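Plesitau Sewing Circle – Frequently Asked Questions

Do I need to know how to sew before I come?

Not at all! Plenty of our regulars had never threaded a needle when they first walked in. If you can tie your shoes, you can learn a running stitch, and we love watching people get their first straight seam.

What does it cost?

The first visit is free. After that it's $3 a session, paid in the tin by the kettle, or $44 for the whole season if you'd rather not hunt for change. Thread, pins and needles are included. Fabric is up to you, though the scrap shelves are open to everyone and you're welcome to take what you'll use.

What should I bring?

Your project, if you have one, and scissors that have never touched paper. If you don't own fabric scissors, ask Haf for a pair from the drawer with the red ribbon on the handle. Please put them back in the same drawer!

I don't have a project. What should I start with?

A tote bag. It's all straight lines, it's finished in an evening or two, and you'll really use it. Géza Rácz has a pattern he's been improving for years (the current one has an inside pocket and much better handles) and he'll happily cut one out with you. Pillow covers are great too, and so are napkins if you'd like to practice mitered corners until you dream about them.

Can I bring my own machine?

Yes, please do. We have outlets along the window wall. Our own machines can be booked on the sheet by the door, and they go fast in October when everybody is making costumes.

Should I wash fabric before I cut it?

Yes, yes, yes. Cotton and linen can shrink quite a bit, and it's heartbreaking to have it happen after you've hemmed something. Wash it the way you plan to wash the finished piece, then press it while it's a little damp.

Do you do repairs for people?

We'll teach you to do them, and that's more fun anyway. Hülya Kırmızıgül runs the mending table and can show you darning, patching, replacing a zipper – even reweaving a small hole if you're patient. She has very strong feelings about visible mending and you should ask her about them.

Are kids welcome?

Kids are welcome with a grown-up. Hand sewing is fine at any age where they can sit with a needle safely. For the machines we ask that they can reach the pedal comfortably and have done the short safety talk.

How many people can come?

The room holds 20. If you're bringing friends, drop us a note first so we can put out another table.

Can I donate fabric?

We'd love it! Clean woven cottons, linens, denim and wool are the most useful. Pieces should be big enough to get a pocket out of. We can't take foam, used pillows or anything with a musty smell. Leave bags inside the porch – never out on the step, the rain gets in.

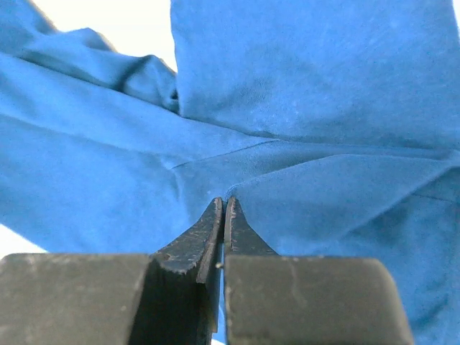
Blue fabric, up close.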